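Walk-round checklist, Tillville community hall and kitchen
December round, started just after 14:00

Hello all, and thank you for bearing with me on this one. I promised Mawar I would type up my scribbles while I could still read them, so these are my notes from the whole walk-round, in the order I did it, front door to back yard. A tick means I was happy. A "to do" means somebody needs to do something, and I have put a name against it where I could. Please don't take any of it as a telling-off. The place is in much better shape than it was in the spring and I came away feeling rather fond of it.

Periklis Katsaros

## 1. Front entrance and lobby

- [x] **Door opens fully and closes by itself.** Lovely and smooth now. Whoever eased the closer, thank you, it used to catch my heel every single time.
- [x] **Mat flat, no curled corners.**
- [ ] **Outside step edge easy to see.** The white paint has worn away on the left, just where people step when they are carrying something. To do: Suleiman, when we get a dry morning.
- [x] **Noticeboard fixed firmly.** I gave it a good tug. The old bus timetable can come down, though, as it still shows the route that stopped.

## 2. Main hall

- [x] **Fire exit clear, inside and out.** Clear inside. Outside there was one bin a bit too near for my liking and I rolled it back to its place myself, so I have ticked it, but do please keep an eye on it after the dance evenings.
- [x] **Emergency lights come on when tested.**
- [ ] **Chairs stacked safely.** We agreed on no more than 5 high and the stack by the stage was well over. I know it is tempting at the end of a long evening when everyone wants their supper. To do: Tamunoemi to put the sign back up at eye level, where the children's group can see it too.
- [x] **Floor free of trips.** The loose board near the piano has been screwed down and I walked over it several times, quite heavily, to be sure.
- [ ] **Curtains clear of heaters.** The one at the far window hangs too close when it is drawn right back. A simple tie would do it. To do: Mawar has offered to make one, bless her.

## 3. Kitchen

- [x] **Fire blanket on its hook, pull tabs hanging down.**
- [x] **Extinguisher in date, pin in place.** The service label is nicely legible this time.
- [ ] **Hot water sign over the sink.** Gone again! I think the steam gets behind it. I'd like to try a screwed-on one. To do: me.
- [x] **Fridge reading 5 degrees or below.** It was fine, and the log beside it has been filled in very faithfully. A particular well done to the lunch club.
- [ ] **Knives put away in the rack.** Two were lying loose in the washing-up bowl under the suds, and I would so hate for anyone to put a hand in there. To do: everyone, please.
- [x] **First aid box full.** I topped up the blue plasters and added a fresh pair of scissors. If you take the last of anything, just scribble it on the lid.

## 4. Store cupboard and stairs

- [x] **Handrail solid from top to bottom.**
- [ ] **Heavy things kept low.** The tea urn has crept up to the top shelf. It really must live at waist height or lower, and it wants two people to lift it when it isn't empty. To do: Hideaki and I will move it before the carol evening.
- [x] **Step stool sound, rubber feet all present.**
- [ ] **Cleaning bottles labelled.** There is a spray bottle with nothing written on it at all. I have set it aside on the floor, and if it isn't claimed I shall get rid of it properly.
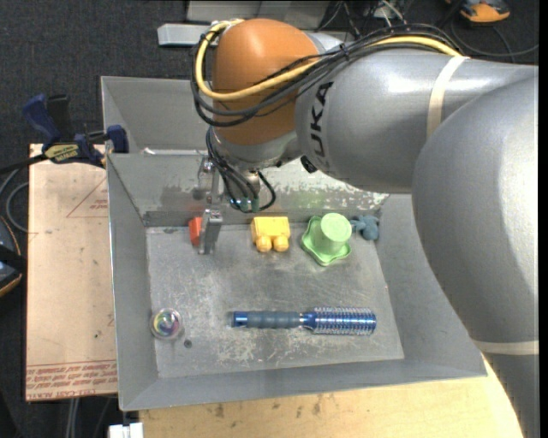 ## 5. Back yard and bins

- [x] **Gate latch working.** A drop of oil and it was right as rain.
- [ ] **Outside light over the back door.** It comes on, but it goes off again long before you have reached the bins and found the right lid. I timed it at 14 seconds, and I don't walk slowly. To do: Suleiman to see whether it can be set for longer.
- [x] **Drain cover level and not rocking.**
- [ ] **Leaves swept from the path.** They are very slippery under the sycamore. I did the worst of it with the kitchen broom (sorry, kitchen) and we could do with a proper yard broom of our own.
- [ ] **Grit bin filled.** It is down to a few handfuls. To do: Tamunoemi to order more, and a scoop, as the old one has split.

## 6. Paperwork

- [x] Accident book in the drawer, with a pen that works.
- [x] Key list up to date.
- [ ] Evacuation plan by the stage door still shows the old cloakroom. Hideaki has the newer drawing at home and will bring it in.

I'll go round again once the urn has been moved and the light has been looked at. If you spot something in the meantime, the red notebook is on the lobby shelf, so do write it in there, however small it seems.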